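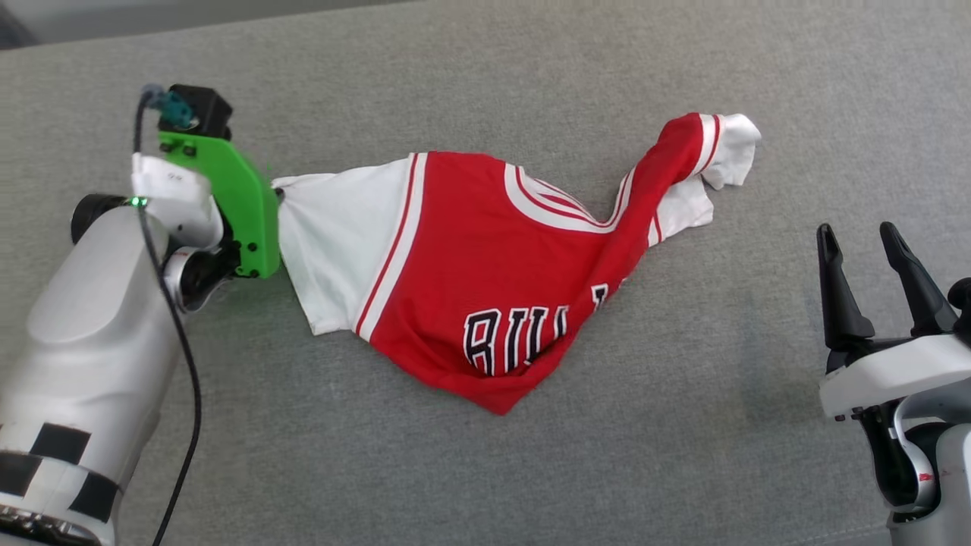

Red and white basketball jersey, on gray.

So I finally finished the memoir I've been dragging around since August, and I have thoughts. It's the one by the field nurse who served in the Olano campaign and then spent the rest of her life in Nevstead, and if you've never heard of it, join the club. I hadn't either until I found a reprint at the back of the used bookstore, wedged between two cookbooks, for 2 dollars. Two dollars! The reprint is from Aquino Press, who do a lot of these old regional things, and the type is tiny, so get your reading glasses out.

I have to confess I almost gave up in the first third. She starts with her grandparents, and then the farm, and then the grandparents' farm before that one, and there's a very long bit about a well. I skimmed the well. If you read it and the well turns out to matter, please tell me in the comments.

But then she gets on the hospital train and wow, the whole book wakes up. She's 19 or maybe 20 (she's cagey about her age all the way through, which I love) and she has never slept anywhere but her own bed, and now she's boiling bandages in a laundry copper at four in the morning. The writing gets short and plain. She'll give you a whole night in a few lines and then spend a page on a pair of boots that didn't fit. I read the boots page twice. I've read a fair number of war memoirs by officers and they always know where the regiment was and which hill it was going up. She mostly has no idea! She knows what's for supper and who has a fever.

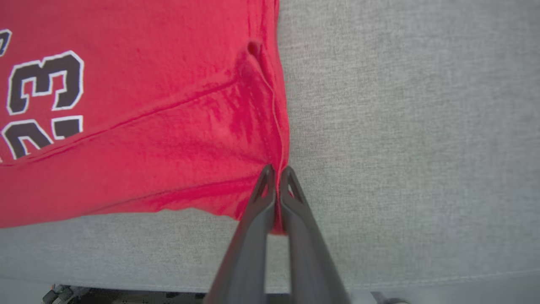
The part that really got me, though, comes after the fighting is over. She goes home, stays one winter, can't stand it, and signs on with a river steamer called the Zondia as a sort of nurse and stewardess combined. There's a cook on board who refuses to speak to her for most of a season, and when he finally does, it's to ask if she can pull a tooth. She can. It takes up 10 pages and I was laughing out loud on the bus.

Then there's the settling down in Nevstead, the boarding house, the feud over the fence, and a flood that she describes almost entirely by listing what floated past the kitchen window. A hen coop with the hens still on it. A church bench. Somebody's hat. I kept thinking how lucky we are that she wrote it all down, and also that she must have been a terrifying landlady.

A few gripes. The new introduction gives away most of the story, so save it for last. There's no map, and I could really have used one for the river chapters, where she goes up and down past the same landings and calls half of them by nicknames. And the index is a mess. It sends you to page 900 for "mules," and my copy doesn't have anything like that many pages. I looked for the mules on my own and found them in the train chapter, where they eat somebody's mattress.

Anyway, I'd say give it a try if you like diaries and old letters and that sort of thing, and feel free to start at the hospital train. I've put my copy in the lending pile, so if you're local, just ask and I'll drop it off. Next up is a history of canal locks that my book group picked (I voted against it), and I'm already two chapters behind.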